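Speaker notes: Buying your first arm without wrecking the year
Sep 18, 2022

Opening (keep it short, they've just had lunch)

Hi everybody, thanks for coming back in. I'm Lucyna Kaczmarczyk, I do planning and purchasing for Pemer, and I've spent more hours than I'd like reading quotes for robot equipment. I'm going to talk about money for most of this. If you came for motion planning, the next room is better, and I won't be hurt if you sneak out. (Wait for laugh. If no laugh, move on fast.)

Ask for hands: who has a quote sitting in their inbox right now? Who has a budget line for it? There are usually a lot more hands the first time.

The quote is the small number

OK, so when we started on this, we had one quote, from Clundico, and it was for an arm and a gripper. I put that number in a spreadsheet and took it to my boss and got a yes. Big day! Then I had to go back in July and ask for more, and that was a much less fun meeting.

What I'd left out: the table it bolts to, the plate that goes between the arm and the gripper, spare finger pads, the bins, the power drop, the guarding, shipping both ways for the thing we sent back, and the days our own people spent on it. The pads got me the most. They're the part that touches everything, so they wear, and I had budgeted for exactly none. When the bill for the little stuff was added up it was $1,459, and every line on it was something I could have asked about on the first call.

So on your sheet, please make a row for fingers and pads. Separate from the gripper. Put a quantity in it and put a reorder month in it.

[Story about the bracket here if we're running ahead. Skip if not.]

Try it on a screen first

This is the part I feel strongest about. Before we signed the second order we had the team set the job up in simulation, with bins and trays, and run the gripper at it over and over. It's a picking and placing job, small things going in and out of boxes, so you'd think there wouldn't be much to learn. I sure thought that. I was the one complaining about paying for the time.
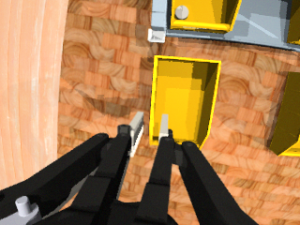
What came back to me was a list of questions, and nearly every question had a price attached. How much room do the fingers need to get inside a bin that already has another one next to it? Do we want the shallow bins or the deep ones? If the fingers come in at a slant, does the tray have to move, and if the tray moves, do we need the bigger table? I can't answer any of those, I buy things. But I can hold an order for two weeks while somebody else answers them, and that's what I did.

We had a cart full of bins picked out from Bermúdez, 70 of them, ready to go. We ended up ordering 24 to start with, in two sizes, and keeping the rest of the money. I was pretty happy about that one. I still am, can you tell?

One warning. Sim time costs money too. Somebody has to build the boxes and the trays and get the sizes right, and if the sizes are wrong you get a very nice answer to a question you didn't ask. Budget the hours. Put a name next to them.

(Drink water. Check clock. Should be at the halfway mark or a little past.)

Rows I keep on my sheet now

I'll read these out slowly, folks like to copy them down.

Arm, with cable and controller.
Gripper.
Fingers and pads, plus spares.
Mounting plate and hardware.
Table or base.
Bins and trays, all sizes.
Guarding and power.
Simulation hours.
Install hours, ours and theirs.
Training, including the second round after people change jobs.
Service after year one.
A cushion.

On the cushion: I ask for 30 percent the first time we buy a kind of thing we've never bought. My boss hates it. I get less than that, usually, but I get something, and I haven't had to do another July meeting.

Talking to vendors

We looked hard at Namex as well as Clundico, and I liked both sales teams fine. Ask each one the same questions in the same order and write down what they say. What wears out first? What does it cost, and how long does it take to get here? Can I have the gripper model for our simulation before I pay for the gripper? If they say yes to that last one, get it in the email.

Also ask what happens if you want to change grippers in a year. We're probably going to. I'd rather have heard the price of that up front.

Lease or buy: I'm going to get this question no matter what I say, so hold it for the end. Our answer was buy the arm, and I'm not sure it's yours.

Wrap-up

Blank copy of the sheet is on the table by the door. Please take one, I printed way too many. Questions, and then I think there's coffee.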